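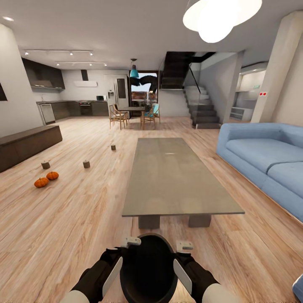
Reading time: 2 minutes

We use cookies to remember your reading settings. Accept | Manage

The Flondska rules are a set of good-practice rules for robots that pick up, carry and put down things in the home. They were drafted by Pieter Visser and Ningsih Hidayat at the Uvano workshop, and they fit on two pages — a small marvel in a field where manuals can run to hundreds!

The rules are tried out first in simulated homes. A typical tidying task is set in a living room with a plank floor, a coffee table and a few small things lying about, such as pumpkins and short cylinders. Open vessels have a rule to themselves. A pot held by two grippers must be gripped at opposite sides of the rim, and both arms must move at the same speed until it has been set down.

Small items are treated separately. One arm may lift a cylinder while the other waits, but the waiting arm has to stay clear of anything still standing on the floor.
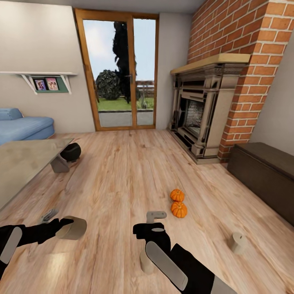 Close approach

The best-loved part of the text is rule 27, on the last few centimetres before contact. Both fingers must be in the wrist camera's view, one on each side, before the gripper may close. Dark objects get extra care, as a black finger against a black rim is hard to pick out, even over pale wood.

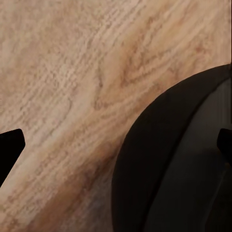
Word count for this section: 58

The first trial, known as Du Plessis, ran 2,353 simulated pick-ups, and 619 of them were stopped by rule 27. Xolani Naidoo's later revision brought in a pause of 30 seconds after any stop, which made the logs far easier to read. A kitchen supplement, Rorkov, is in draft and covers lids, handles and full cups.

Comments (3)

Mbali Rampersad: Lovely to see rule 27 get its due. Is the pause counted per arm or for the pair?

Unathi Ngubane: For the pair. If one arm stops, they both wait.

Mbali Rampersad: Thanks, we'd been doing it per arm since March!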